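How a Robot Changed the Work at a Packaging Plant

Tirnela is a company that takes in used cardboard boxes and sorts them so the paper inside can be used again. Until last June, all of the sorting was done by hand. Now part of it is done by machines, and the jobs in the building are different.

What the work used to be

Trucks bring flattened boxes to the plant. Paper mills will buy the cardboard only if the wrong things have been taken out of it. Tape, plastic film and wet pieces are wrong things. Sorters stood beside a moving belt and picked these out. A shift had 3 breaks, and the sorters traded places at every break so that the same arm did not do the same motion all day.

Doing the same motion many times can hurt the wrist, the elbow or the shoulder. Doctors call this a repetitive strain injury. It was the most common injury at the plant.

What automation means

Automation is the use of a machine to do a task with little or no help from a person. A dishwasher is one kind. A robot arm is another. The arm moves to a place, closes its gripper on an object, lifts the object and lets go of it somewhere else.

Whole boxes are fairly easy for a robot because they have flat sides and square corners. Torn pieces are harder. Each piece has its own shape. Some are curled. If the gripper squeezes too hard, the cardboard is crushed. If it squeezes too lightly, the cardboard slips.

For this reason the robot has to practice, and people have to help it. At Tirnela this happens in a room called Unside. A worker puts a piece of cardboard on a table, the robot tries to pick it up, and the worker records what happened. One set of practice is 251 tries. The first report from Unside covered 2,246 tries.

Who does what now

Before the change, Cledwyn Lougher was a sorter for many years. Today he is a robot trainer. He chooses the pieces for each set and decides whether a grip was good. He knows which kinds of cardboard bend and which kinds split, and the robot's programmers ask him about this often.

Other jobs changed too. There are 4 fewer places at the belt. Two sorters learned to repair the machines, one moved to the loading dock, and one left for a different company. The workers who stayed at the belt now check what the robots missed.

Some parts of the new work are less pleasant. Trainers sit more and talk less during a shift. When a robot stops, everyone near it must wait until a repair worker has made it safe to go close. 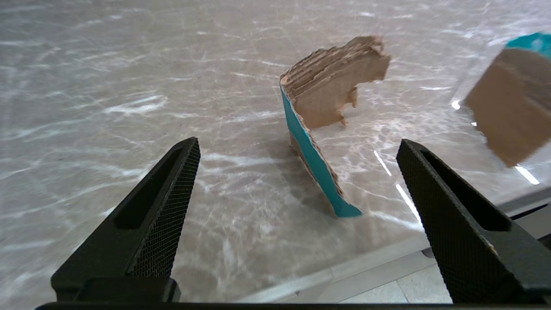 A trainer's shift at Unside starts at 7 a.m. with a check of the stop button. After that, the first piece of cardboard goes on the table and the first try is written down.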